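Gerngate Planner - Shelf Approach Gallery

Home » Projects » Gerngate » Gallery
Posted by Kuo-hua Chung, Sun 19 August

Notes on the release that replaced the old approach planner in Gerngate. The page covers the perception input, the approach pose and the pick order. Parameter names match the config file in the repository. Code is by Pei-shan Shek (planning) and Tania Gunawardena (perception).

Perception input
Shelf detection runs on the head camera only. The fit starts from the two slotted uprights and then looks for the edge of the top shelf. Glare on blue paint used to split that edge into two segments - the merge step now joins segments with a gap below 15 pixels.

Approach pose
The yellow tape on the carpet marks the nominal stop position. The planner takes the open side of the outline as the entry direction and plans a straight final segment into it. If the tape is not found, it falls back to the shelf fit and lowers the speed limit.

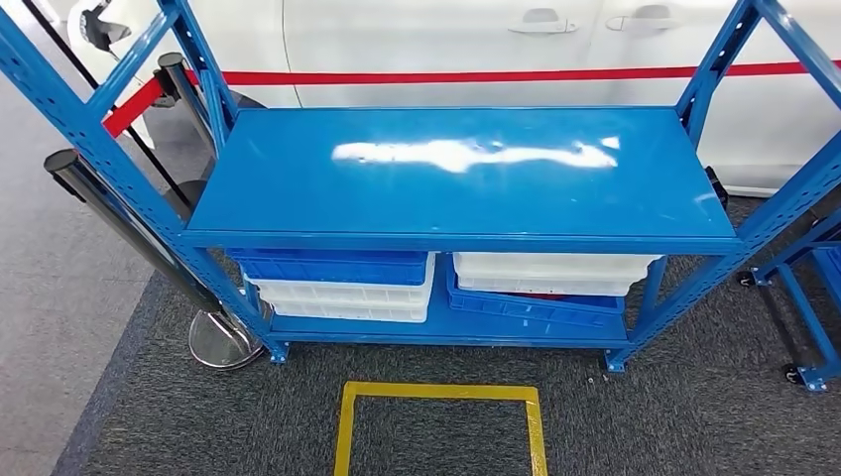
The final segment is replanned at 7 Hz until the base stops. Replanning faster gave no better stop error and took time away from the arm controller, which runs at 100 Hz on the same computer.

Pick order
Crates are grouped into stacks before any grasp is scored. Within a stack only the top crate is a candidate. A tilted crate under another one gets its own flag, and the planner lowers the lift speed for the crate above it. Color is not used in scoring, only in the operator display.

Keep-out zones
Barrier belts are thin and drop out of the depth map at some angles. Shu-fen Poon's patch draws a vertical plane between detected posts and treats it as solid. Anything behind the plane is ignored by the grasp search but stays in the collision map.

Known issues
- A second rack close to the first can pull the right upright off by one slot column. Open, assigned to Tania.
- Tape detection needs 2 visible corners. With one, it reports low confidence and the fallback is used.
- The config loader still accepts the old name approach_offset. It will be removed in November.

Tags: planning, perception, Gerngate
Previous: Okcombe log viewer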